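Koltia Workbench Gallery: Tabletops and Small Stands

Last updated 2019-12-03

The Koltia shop in Margate keeps a short gallery of its work tables and of the small stands and holders used on them. Entries are grouped by table. Dimensions and part numbers are in the parts list, which is kept separately and can be requested from Bahman Ghorbani at the front desk.

A few notes on how the tables are set up. Tops are square and light in color, finished with a clear matte oil. The oil was changed in November after the earlier product left a haze around cup marks. Tops are wiped with a damp cloth and dried by hand. Solvent cleaners are not used on any oiled surface.

Stands are grouped under two shop names. Amini stands carry one item. Mivia stands carry two items on a shared base, with the taller support at one end. The shared base takes up less of the top than two single stands and can be moved in one lift. Both groups are stored on the lower shelf, base down, with bowls removed.

Bowls are polished before they go back on a pedestal. A dry cotton cloth is enough in most cases — paste is reserved for scratches. A bowl that rocks on its pedestal should be taken off and the contact ring checked for grit.

The parts list now runs to 11 pages. Item 1498, a replacement pedestal, is out of stock. Orders for 10 or more stands are handled by email.

Table with two-support stand
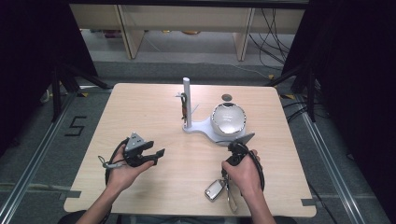

White holder on a square wooden top: post at one end of the base, polished bowl on a pedestal at the other. The bowl sits at a slight tilt, with a small round hole in the tabletop just behind it.

Next page: Shelving and drawer units
Back to gallery index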